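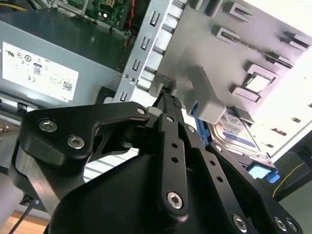

Repair labels should state hours

The usual argument about repairable goods concerns parts. Can the part be bought, for how many years, and at what price. Regulators like this argument because a part has a number, and a number can be put on a list and checked. My view is that the parts list is the less useful half of the problem, and that a label on a household product should first state how long it takes a competent person to reach and replace the pieces most likely to fail.

I spent eleven years in the service department of a white goods distributor in Dasholm. The company sold a front-loading washer, the Palumbo, which had an excellent parts record. Every component down to the door gasket spring was stocked, and the prices were fair. It was also among the most frequently scrapped machines we handled. The drum bearing was a modest item, sold in a bag with its seal. To fit it, the technician removed the top, the front, the control panel, both counterweights and the motor, lifted out the tub, and separated two halves that had been welded at the factory. The tub was therefore sold as an assembly. The bearing remained on the parts list the whole time, and it counted toward the product's score under the retailer's scheme.

The competing machine from Onimico had a worse catalogue and a bolted tub. Technicians preferred it. Owners kept it.

Labour is the dominant cost in most out-of-warranty repairs, and it is fixed almost entirely at the design stage. Take a pump that sells for $73. If it sits behind a kick panel held by two screws, the owner pays for the pump and a short visit. If it sits behind the drum, the owner pays $300 before the part is added, and the reasonable decision is to buy a new machine. The pump is equally available in both cases. A scheme that gives both machines the same mark is measuring the warehouse.

There are three common objections to putting a time on the label.

The first is that times vary with the person doing the work. This is true and it is manageable. Motor vehicle repair has run on book times for decades. A book time does not predict what a given mechanic will take on a given afternoon. It provides a common basis for comparison, and errors in it tend to apply to all models alike. A test procedure for appliances would need a defined tool set, a defined starting condition and a technician who has read the service manual but has not worked on that model before. None of these is hard to write down.

The second objection is that manufacturers would design for the test. I hope they would. If the test covers the five parts with the highest recorded failure rate in each product class, then designing for the test means moving those parts to the front of the machine. The failure lists would have to be revised as products change, and that revision would be the expensive part of the scheme. It should be paid for out of a registration fee per model. For a product line selling 1000 units a year or more, the fee per unit would be trivial.

The third objection deserves more attention. Easy access can conflict with sealing, stiffness and safety. A microwave oven should not open with a coin. A dishwasher with a removable side panel may drum against the cabinetry. I accept that some products will have poor times for sound reasons, and the label should carry the figure anyway. A buyer choosing between two dishwashers is comparing machines with the same constraints, so the difference between them is still informative. No one is proposing to compare a dishwasher with a toaster.

Fasteners are a separate matter and they are often confused with access. Much of the public complaint is directed at unusual screw heads. A security bit is cheap, and once bought it is owned. Adhesive, one-way clips and ultrasonic welds cost time on every job and frequently destroy the enclosure. If a rule has to choose, it should leave the odd screw head alone and penalize the joint that cannot be closed again. The procedure I have in mind would time reassembly as well as removal, with the product required to pass its original electrical safety test afterward. A cover that breaks on the way off would be recorded as an additional part, at list price.

The Tratitz trial gives some indication of what can be expected. Over one winter a small repair shop there logged 200 jobs on countertop and floor appliances, recording diagnosis, access, replacement and reassembly as separate times. The sample is too small to rank brands and the shop did not try. It did show that access and reassembly together took longer than the other two stages in most product classes, with vacuum cleaners the worst and older stand mixers the best. Replacement itself, the act of swapping one component for another, was the shortest stage in every class.

Diagnosis is the weak point in my proposal. A label can state the time to reach a pump, but it cannot state the time to establish that the pump is at fault. Error codes help where they are published in full, and often they are not. I would support a requirement to print them inside the service panel, where paper wiring diagrams used to be kept. That can be done under existing labelling rules and does not need to wait for a timing standard.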